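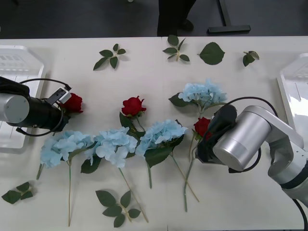 Rule One: Hands Off Until It Lets Go

I got the job at Prarnness in September, and on my first morning they gave me a binder. It had 200 pages and it was called Good Practice for Shared Tables, and I thought, how many rules can there possibly be about putting fake roses next to fake hydrangeas?

Well! There were 100 in the first section alone.

Most of them were about me. Don't reach across the table while either arm is live. Tie back your hair, lose the bracelet, stand where the floor is taped. When Brono (that's what we called the pair of arms, like they were one animal) has a stem in its grip, the stem belongs to Brono. You don't tug. You say "holding," out loud, and you wait.

I broke rule one on a Tuesday. A rose was sitting crooked in the left gripper and my hand just went – twenty years in flower shops, you see a crooked rose and you fix it. Everything stopped. Both arms froze, the light went red, and I had to fill out the Vemetti form, six questions long, the last of which was "What were you trying to achieve?"

I wrote, "A nicer rose."

I figured I'd be let go. My supervisor read it standing up, read it again sitting down, and asked me what was wrong with the rose. So I told her. The head was turned to the wall. You give the bloom a face and you point the face at whoever's coming through the door, and you put your big soft blues low so the red has something to stand on. She asked if that was written down anywhere. I said of course not, who would write that down?
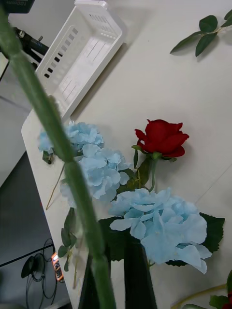
One rose, blues underneath, as per 101.

So that was my spring. I stayed late in the MacPherson room with a pot of coffee and I wrote the rules for the flowers, in the same flat voice as the rules for the people. 101, low blues. 102, the face of the rose. 103, leave a gap you could put your thumb through. I read each one aloud to the arms before I turned it in (don't tell anybody).

On the evening I finished 103, Brono had a stem up and was taking its time over it. My hand started to go, all on its own. I put it in my apron pocket.

"Holding," I said, and I waited.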